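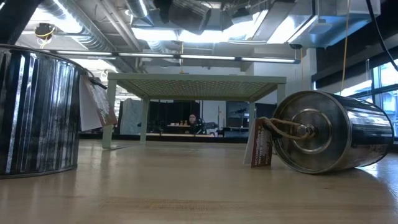
Ribbed metal container, green metal rack and metal canister on the tabletop.

AKALMONT HOUSING COOPERATIVE
Minutes of the Regular Meeting of Members, July

The meeting was called to order at 6:30 p.m. in the Pradwood Room. Seema Chaudhary presided. Ritu Semwal recorded the minutes. Also present for the Board were Cosmin Neagu, Vivek Chaudhary and Akash Dubey. A quorum was confirmed with 18 member households represented.

1. Minutes of the previous meeting
The minutes were approved with one correction: under Parking, "north lot" should read "east lot."

2. Laundry room
Mr. Dubey reported that two of the dryers in Building C remain out of service. Katiyar Appliance Service has ordered the replacement belts. The invoice, in the amount of $1,278, includes labor and was approved for payment from the repair fund. Members asked that a notice be posted on the laundry room door when the work is scheduled.

3. Storm drain, Wilon Street side
Mr. Neagu stated that the drain backed up again after heavy rain -- the second time this season -- and that water reached the lower step of the Building A entrance. He will obtain a written estimate for clearing the line. The question of who is responsible for the section under the sidewalk was referred to the city engineer's office.

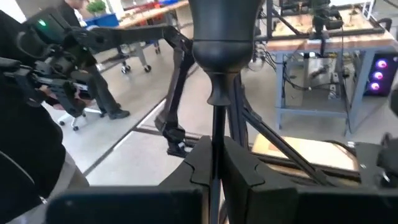 4. Guest parking
Mr. Chaudhary presented draft wording for the guest parking rule. Passes would be valid for two nights and could be renewed once through the office. Several members felt the renewal limit was too strict for visiting family. After discussion, the draft was returned to Mr. Chaudhary for revision -- no vote was taken.

5. Community garden
Ms. Semwal advised that the hose bib near the tool shed leaks at the handle. Plot holders are reminded to close the valve fully and to return shared hoses to the reel.

6. Open floor
A member requested later quiet hours in the courtyard during the summer. The item will be placed on the next agenda.

The meeting was adjourned at 7:55 p.m.

Respectfully submitted,
Ritu Semwal, Recording Secretary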